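Print this page | E-mail this page

Kistero hands the filing to Plarnell, keeps the staff

JUNE - Kistero said its office team will start handing routine desk sorting to Plarnell, an automated system that learns the job from people doing it with hand-held grippers. The 20 clerks keep their posts and lose, by the company's count, 600 misfiled sheets a month.

"We asked what people would miss about filing," said Melquiades Barajas, head of operations. "It was a short meeting."
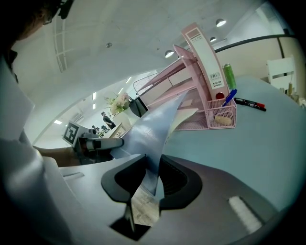
Kumiko Fukuda would like it noted that the trays were in perfectly good order before anyone tried to teach a machine about them, and that she expects her afternoons back by 3 p.m. as promised.

Training has covered 1,071 sheets so far. Clerks will check Plarnell's work daily and may overrule it, a right they have already asked to have in writing.

Print | E-mail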